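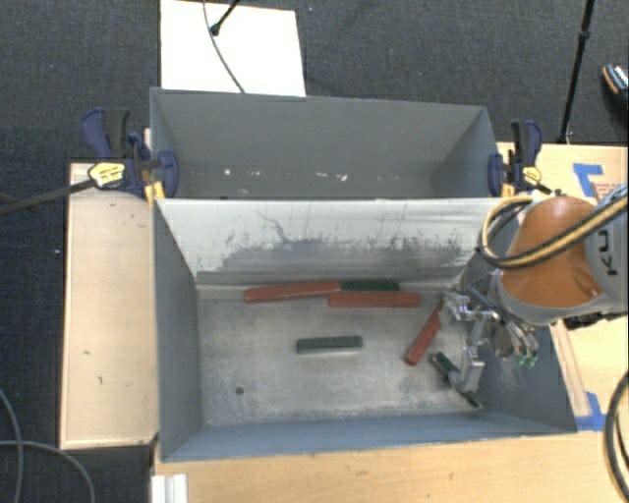

Grirum block-picking set, fault subset: read me first

This folder holds the picking runs that were stopped or marked bad during the March work on the Grirum cell. The good runs are in the main set and are described in its own README. Folke Isaksson looks after both.

What went wrong

The arm pressed a closed finger into the floor of the front bin while going for a block close to the right wall. The force stop did not trip. The run carried on until the operator hit the stop button, and by then the finger had bent at the lower joint.

We went back through the logs and found the same fault, in milder form, in 14 of the 1312 runs recorded up to that point. In most of them the finger only brushed the metal and the arm carried on. Those 14 runs are the core of this subset.

Cause

Two things together. The force limit had been raised to 100 N for an earlier job with heavier parts and was never put back. The bin had also shifted towards the arm, so the stored floor height no longer matched on the right-hand side, where the metal is not quite level. The planner (Brorkness) takes the floor height from a single value and does not check it against the depth reading.

The gripper driver was not at fault. An early note in the issue log blames it; ignore that note.

What we changed

The force limit is now set in the job file and loaded at the start of every run. If the value is missing the arm will not move.

Floor height is measured at three points per bin at the start of a session. Brorkness uses the highest of them.

The bins are clamped where they meet, one clamp on each side. Check both before you start. If either has been moved, measure the floor again.

Picks within 20 mm of a wall are done at reduced speed. This is slow and we may relax it later.

What is in the folder

runs/ has one directory per run, with joint positions, finger width, wrist force and the overhead view. Block poses are given for red and green blocks only. Poses go wrong when the gripper hides the end of a block, and the file does not flag this.

stops/ has the operator's note for each stopped run. Some are one word long.

labels.csv gives run number, fault code and whether the finger touched the floor or a wall. Code F2 is floor contact. F3 is wall contact. F9 means we could not tell, usually when two blocks were crossed under the gripper and the force trace could be read either way.

Known problems

Wrist force is missing from run 94. The recorder had been restarted and came up without that channel.

Clock drift between the arm and the overhead view was not corrected in the first batch. Line them up on the first finger movement.

Scuffs on the bin walls are sometimes picked up as block edges by the Okeke detector. We left those detections in.

Do not use this subset to tune a force threshold for another cell. The bent finger was replaced with a Grarnier spare of a slightly different length, and runs from before and after the change are mixed in runs/. The finger_id column in labels.csv tells them apart.

Questions and corrections to Folke. Please give the run number.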